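Equipment Planning Group, Drevden Workshop
Minutes, 15 Jan 2021

1. Welcome
Everyone was thanked, very kindly, for reading the October papers again, and the minutes were accepted with one small spelling fix.

2. Finger pads
We had a good long natter about spare pads. Praltum will hold its price if we order 12, and the group was happy to go ahead.

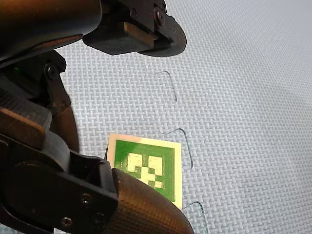
The order is to come out of the consumables line, which has $300 left in it.

3. Marked cubes
Unnithan's quote for extra cubes was favoured over Fekcombe's, mostly on delivery. Agreed, up to $200.
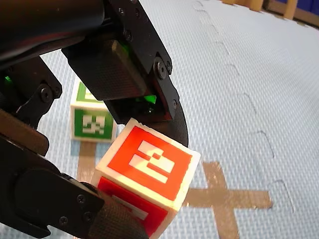
Gripper with the red and white cube, green and white cube behind.

4. Floor mats
Two more foam tiles were asked for in the same colour, please, if they still make it. Quote to come to the next meeting.
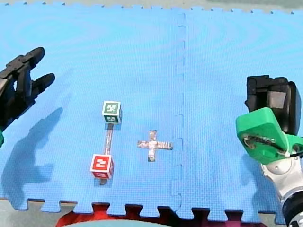
5. Next year's budget
Held over, as we had run well past time.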